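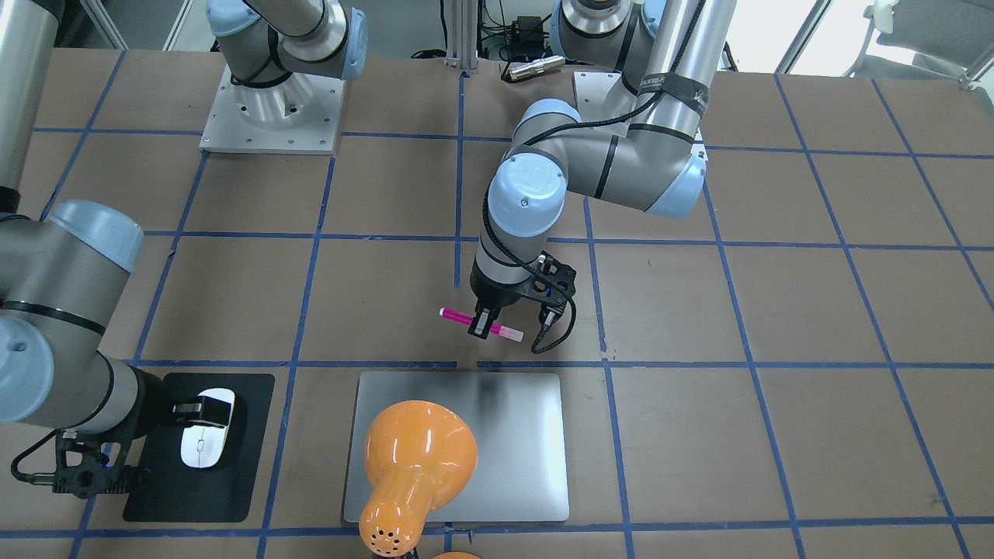
Subject: Re: finger pads for thin round things
From: Thu Lưu
To: gripper-users

Rafail Karamanlidis wrote:
> We are still on the hard pads that came with the Umevitz fingers. Pens
> roll when the fingers close, and by the time the arm lifts, the pen is
> pointing somewhere else. Has anyone tried the softer Gakoron ones on
> both arms? Do they cope with bigger, smoother objects too?

Hello Rafail,

We changed over in May, both arms at once. For pens and markers I would say yes. The pink marker is our standard test piece, held sideways over the metal tray, and it still sits at a bit of a tilt in the fingers. That doesn't bother us for dropping things in a tray. It would if you wanted to put a cap back on.

The computer mouse is harder. The shell is curved and glossy, so we come down over the upper part of it and close slowly. Closing force is set to 14 on our controller, and at 95 the mouse shot off its pad.

Two other points. Leave plenty of slack in the gripper cable, as ours used to pull at the wrist when the forearm turned. And redo the zero position after fitting the pads, because they are thicker than the old ones. Athina forgot and lost a morning to it.

The lamp shade I can't help with yet. Greer wants to try it at Fellby with longer fingers.

Thu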